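How do you look after a robot arm?

The robot arm in the Clodham workshop is called Mokell. Its job is to practise putting small gears onto pegs. Like a bike, it needs regular checks to keep working well.

Mingxuan Shen looks after it. First she presses the stop button, so the arm can't move while her hands are near it. Then she checks the cables. They carry power and messages, and they bend every time the wrist turns. A cable that is pulled too tight can wear out, so each one needs a bit of slack.

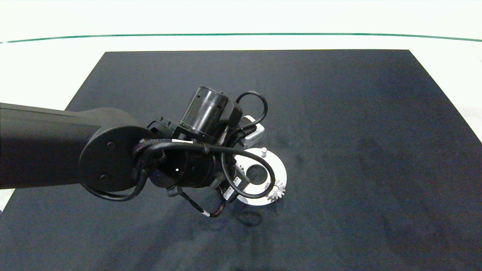
Mokell's wrist and gripper, with a white ring, a peg and a small gear on the mat.

Next come the screws. Shaking can slowly work a screw loose, so Mingxuan tests each one with a small key – firmly, but not too hard.

The gripper is the robot's hand. It has two fingers, and each finger has a rough pad on the inside. Rough pads grip better than smooth ones, in the same way that trainers grip better than socks.
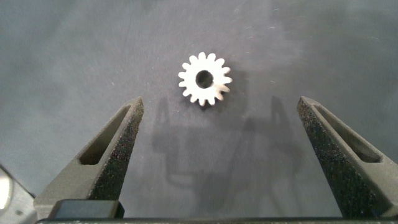 Dust can make pads slippery, so they are wiped with a dry cloth. A worn pad is peeled off and a new one is stuck on. After that the robot does a test: it has to pick up a gear 5 times without dropping it. If it drops one, Mingxuan goes back and checks the pads again.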